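Stundwood Folding Clothes Airer, Tall

Made by Holloway. Sold by Plitell Home & Laundry.

Colour: Oatmeal (the grey sold out in June and isn't coming back)
Height open: 1155 mm
Width open: 537 mm
Shelves: 2
Warranty: 2 years on the hinges, none on your patience

In stock. Orders in before noon leave the warehouse the same day, except Monday, when the courier prefers not to.

Overview

The Stundwood is a clothes airer. It holds wet washing off the floor until the washing is dry, then folds up and goes behind a door. We've had suppliers try to sell us airers with fans, airers with heated rails and one with a phone app, and we keep coming back to the Stundwood because the worst that can go wrong with it is falling over.

It stands on four legs with rubber feet. The rails are powder-coated steel and won't leave rust marks on a white shirt, though a red sock will still do what red socks do. The two shelves fold flat for jumpers or fold up out of the way if you're hanging trousers. There's a catch on the left side that locks the whole thing open. Please use the catch. Most of the returns we get are in perfect working order and come with a note about a collapse.

Who it suits

Flats, share houses, narrow laundries, and anyone in a rainy climate who has given up on the backyard line between autumn and spring. It takes a normal load from a front loader if you hang things properly, and half a load if you drape them like a teenager. King-size sheets will fit folded in four. A doona cover will fit too, but then you own a small tent and can't see the television.

It isn't meant for outdoors. The rails will cope with the weather but the legs are light, and in a decent breeze the airer becomes your neighbour's.

Compared with the Ultotum

We also stock the Ultotum, which is wider, heavier and has wheels. The wheels are good on tile and hopeless on carpet. If you've got the space and a hard floor, get the Ultotum. If you have to carry the thing up a flight of stairs or past a parked pram, get this one. They cost nearly the same, so money won't settle it for you.

Assembly

None to speak of. Take it out of the box, cut the cable ties, pull the legs apart until the catch clicks. The instruction sheet is in six languages and says this in all of them. Keep your fingers away from the centre hinge while it opens. The rubber feet come in a separate bag taped to the inside of the carton, where they are very easily thrown out with the cardboard. Spare feet can be had from us for the price of postage.

Care

Wipe with a damp cloth. A drop of oil on the hinges once a year stops the squeak. Cooking oil will also stop the squeak and then make the laundry smell like a fish shop, so spend the few dollars on the proper stuff.

Customer review

Tamsin Benavides, verified buyer, four stars

"Bought this to replace one that had been held together with a coat hanger since uni. Goes up easily, hasn't tipped, and fits in the gap beside the washing machine with a bit of swearing. I took a star off because the colour is called Oatmeal and it is beige. The cat sleeps on the top shelf, so in practice I have one shelf."

Our reply: Thanks, Tamsin. Holloway assures us it's oatmeal. We can't see it either. The shelves aren't rated for cats, but neither is anything else in the house.

Returns

Thirty days, in the original carton if you still have it. If you don't, any box will do as long as the airer doesn't rattle. We don't charge a restocking fee. We do ask you to take the pegs off first, as we now have a bucket of other people's pegs in the storeroom and nowhere to put a second bucket.

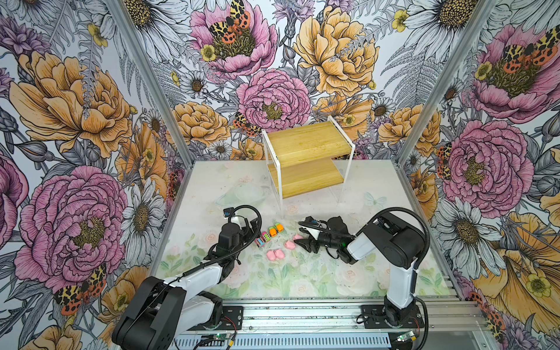

Delivery to regional addresses can take a few days longer, and the carton is too long for most parcel lockers, so give us an address where someone will be home or a porch you trust.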